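Product Review: Relarora Porcelain Floor Tile, Marble Series, Beige

The Goller Building Resource Center reviews flooring materials for use in small offices, clinics and shared work areas. This review covers the Relarora marble-look tile in beige, which was compared over one heating season with the Jardine sheet floor already in use in the east corridor.

The tile is supplied in boxes of 8. An order of 30 boxes was received on a Saturday morning, and 28 were opened during installation. The remaining boxes were kept for repairs. Edges were straight, and shade matched well from box to box. Several tiles had small chips at the corners and were used for cuts along the walls.

Installation followed the printed instructions, which are clear on spacing and less clear on drying time. The center allowed an extra day before grouting. Cutting requires a wet saw; a hand cutter left rough edges on the narrow pieces near door frames.

Upkeep has been simple. Daily sweeping and a damp mop with plain Flistum cleaner were enough to remove shoe marks and coffee. Grout lines in the entry darkened by May and had to be scrubbed. The mottled pattern hides dust well, although small dropped items such as screws can be hard to find against it.

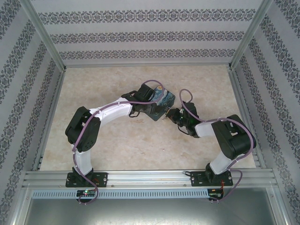 Beige mottled marble-like floor, with a small picture card lying on it.

Noise is the main weakness. Chairs without felt pads are loud on the tile, and footsteps carry farther than they do on the Jardine sheet floor. The surface is also cold underfoot in the early morning. Offices where staff stand for long periods should plan to buy mats.

The total cost, including adhesive and grout but not labor, was nearly $700. The sheet floor costs less to buy and is quieter, but it has dented under heavy cabinets. No dents or cracks were found in the tile at the end of the review period.

Rating: Recommended for entries, corridors and storage rooms. Not recommended for quiet rooms.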